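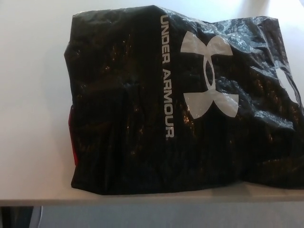
Calum Kinnear
Speaker notes, Sunday session, Vasstead library, back room

Start on time even if people are still getting coffee. Thank Jeanie Cruickshank for the slot.

Opening: who here has a drawer, closet or bag they haven't opened since last winter? Wait for hands. Don't fill the silence.

Main point, say it early: most of us own plenty of clothes and wear the same few. Talk is about mending and keeping, NOT about throwing stuff out. Say that twice, last time people thought it was a declutter talk and one lady left.

My own count. Ogilvie Street apartment, the two of us, 61 tops. Pause. Wore maybe a third. Rest in bags.

Bags bit: clothes shut up in plastic for months, smell, creases that won't come out, moths if they went in dirty. Wash first. Dry all the way. Cotton pillowcase works fine. Store bags ok for the ride home, not for the winter.

Repairs, keep it short:
- loose hems, do them while watching TV
- buttons, keep the spare ones in ONE jar
- zippers, try pencil lead on the teeth before you pay anyone
- knees on kids pants, patch from the inside

Hold up the gray sweater. Pass it round. Get it BACK this time.

Tutside swap numbers: 2,170 items through the door, 3 swaps. Leftover pile was mostly T-shirts. Dont get into the argument over the entry fee.

If someone asks about the Ditetti sewing machine: mine's old, bought used, can't say what the new ones are like.

Running long? Skip the dye section, go to thread.

Thread: polyester for most things, match it in daylight, go a shade darker if your stuck.

Questions. 2 from the front, then the back rows, they always get missed.

Needles and sign-up sheet on the side table. Chairs need stacking by noon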